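Ustside Simulation Support
Ticket: Wrist view rolls after reset, gripper stays open
Product: Brama scene runner
Site: Gremelness
Status: Closed - fixed in configuration, follow-up open
Opened: 2025-11-20

Reported fault

The Turcotte pick task in the simulated apartment fails at the approach stage. After an episode reset the arm moves to its start pose, the fingers open, and the planner then reports "no target in view" until the episode times out. The joint positions in the log match the commanded ones. No collision is recorded and no joint limit is hit.

First seen after the scene files were updated. The old scene files are no longer on the Gremelness machine, so we can't roll back to compare.

What we expected

At the end of the reset the wrist camera should look down at the worktop with the gripper level across the bottom of the view. The target should be inside the search area before the planner starts.

What happens instead

The wrist camera ends up facing a wall. The fingers are spread wide with nothing between them, and the pictures hanging on the wall sit at an angle to the view. The planner has no worktop to search, so the "no target" message is correct for what it is being given. The fault is upstream of it.
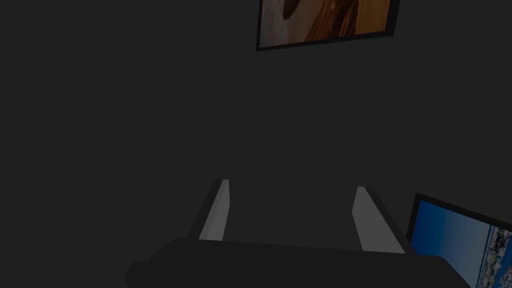
Checks made

1. Restarted the runner and loaded the scene from cold. Same result.

2. Replayed a failed episode with the planner switched off. The arm goes to the same pose and stays there, which rules out the planner as the source of the movement.

3. Commanded the gripper closed and open by hand from the console. Both commands were carried out and the reported finger width changed as it should. The gripper model is fine.

4. Compared commanded and reported joint angles at the end of the reset. They agree on every joint. The arm is going exactly where it is told to go.

5. Turned off the random start offset. No change. We had suspected the offset because it was edited in March, but it is too small to turn the wrist this far even at its upper limit.

6. Loaded the bare test room with the same arm file. The reset pose is correct there, camera down, gripper level. Fault is therefore in the apartment scene or in something the apartment scene loads.

7. Printed the base transform in both scenes. In the test room the base has no rotation. In the apartment it has been given a pitch of 65 degrees. The start pose is stored as joint angles relative to the base, so the whole arm is carried round with it.

Cause

The updated apartment scene has 2 entries for the arm mount. The first is the correct one. The second was left over from an angled mount trial and comes later in the file. Brama reads the file from top to bottom and keeps the last value without a warning, so the trial mount was used.

The joint log looked healthy throughout because joint angles don't include the base. Anyone checking only that log would pass the episode as a good reset.

Fix applied

Removed the second mount entry. Cleared the scene cache - the runner will go on using the cached transform if this is skipped, and we lost some time to that. Reloaded and ran 11 resets in a row with the random offset back on. The wrist camera faced the worktop in all of them and the planner found the target each time.

Safety note

The same start pose file is used on the real cell. The real mount is fixed and level, so the fault can't appear there in this form. However, the free space check is run in simulation before a pose is released to the cell, and with the wrong base rotation that check was made against the wrong part of the room. Any pose approved from the apartment scene while the trial entry was in the file should be treated as unchecked. There are 2 of these. Both have been withdrawn and will go through the check again before release.

Do not release poses from a cached scene. Clear the cache first, then run the check.

Follow-up

Request raised with the Brama maintainers to stop loading when a mount is defined more than once. A warning would be the minimum, but warnings at load time tend to scroll past unread.

Request raised for the reset routine to log the camera direction in the room as well as the joint angles.

Gremelness to confirm whether the angled mount trial is still wanted. If it is, it should have its own scene file.

Ticket closed on the configuration fault. The two requests are tracked separately.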